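Notebook – textile bench
16 September 2024
Entry: JT (Jordan Tindall)

Continuing the folding work on the pieced cloths. Set aside the plain white towels for now, as the edges were too hard to tell from the table top in the pictures and Ultan Cronin asked for something with more contrast. He is right that the white table is the better surface for everything else, so the cloth changes and the table stays.

Pulled the mixed-color piece from the Stokach bin. It is the one with the yellow-green center, blue along one edge and dark gray along the other, with the brown strip running over it. The colors make it easy to say which edge is meant when writing up a fold, and I will use them as names from here on: blue edge, gray edge, strip.

Procedure for today, unchanged from the Jilari sheet except where marked:

1. Lay the cloth on the table, center area up, strip visible.
2. Smooth from the middle outward with the flat of the hand. Do not pull on the strip.
3. Take hold on the blue edge, close to where it meets the yellow-green.
4. Bring the blue edge over toward the gray edge. (Changed. The sheet starts from the gray edge.)
5. Press the fold, wait 6 seconds, let go, note what springs back.
6. Open out, shake once, lay flat again for the next fold.

Reason for the change in step 4: the gray section is stiffer in the hand than the rest and does not lie down well when it ends up on top. With the blue brought over to it, the stiff part stays against the table and the fold holds better. Ultan wants this tried on the Grallia cloths too before the sheet is rewritten. Fair enough, though those have no stiff edge to speak of and I expect little difference.

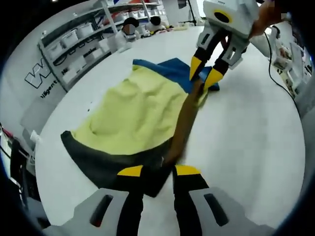
The yellow-green area is the slow part. It has enough pile to keep a wrinkle after smoothing, and a wrinkle left near the strip turns into a second crease when the fold is pressed. Two passes with the hand were better than one. A third pass made no difference and moved the whole cloth out of square, so two is the number.

The strip itself does not fold at the same place as the cloth under it. It tends to bow up at the fold line and then lie slightly to one side. Options:

– fold with the line crossing the strip as near to square as possible
– hold the strip down with a finger until the press
– accept the offset and write it down

Using the first for now. The second adds a step that the other cloths do not need, and I would like one procedure for the lot.

Folds done: 56, in 4 sets, with a break after the second set to brush lint off the table. Fold line was measured from the blue edge each time, target 300 mm. The last set drifted toward the gray edge. I think this was me standing further along the table than before and not the cloth. Repeat that set before using it.

Storage: cloth goes back flat, on top of the Stokach bin, not rolled. It was rolled after the January work and the curl took a long time to come out.

To do:
– repeat last set, standing at the middle of the long side
– same procedure on Grallia cloths
– ask Hulme whether they can supply the same pile in a lighter weight
– Ultan to check step 4 wording and initial the sheet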